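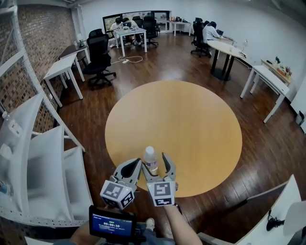
# Using the shared room: questions and answers

The room is let by the desk, by the half day or for a whole evening. If your question isn't covered, email Hiu-tung Siu at the Tralska office.

## What furniture is in the room?

A large round table with a light wood top, several smaller white tables, a dark-topped desk, and black office chairs. There is white metal shelving along the brick wall.

## Can I move things?

Chairs and the small white tables, yes. Lift the tables and don't drag them, as the floorboards mark easily. Please leave the round table and the shelving where they are.

## Do I get my own desk?

Only if you book one by name. Otherwise sit wherever is free. The round table is shared by everyone and can't be reserved.

## Where do I plug in?

Use the power strips provided. If you bring your own extension lead, keep it under a table and away from the walkway. Unplug your things when you leave.

## May I eat and drink at the tables?

Drinks are fine if they have a lid or a cap. Hot food has to stay in the kitchen. Wipe up spills straight away, particularly on the wood floor.

## What happens to bottles and papers left behind?

Anything left out at closing goes into the lost property box. We keep it for 5 days. Opened drinks are thrown away the same evening.

## Can I store things on the shelves?

Yes, if you rent a shelf. Label everything with your name. The shelves are open and we don't insure what is on them.

## How do I clean the round table?

A damp cloth and nothing else. Sprays leave a dull patch on the wood.

## Can I take calls?

Short ones. For anything longer, book the Iler room next door, which is let in slots of 60 minutes.

## Is there a dress code?

No. Trainers and jeans are fine. Please don't wear heels with metal tips.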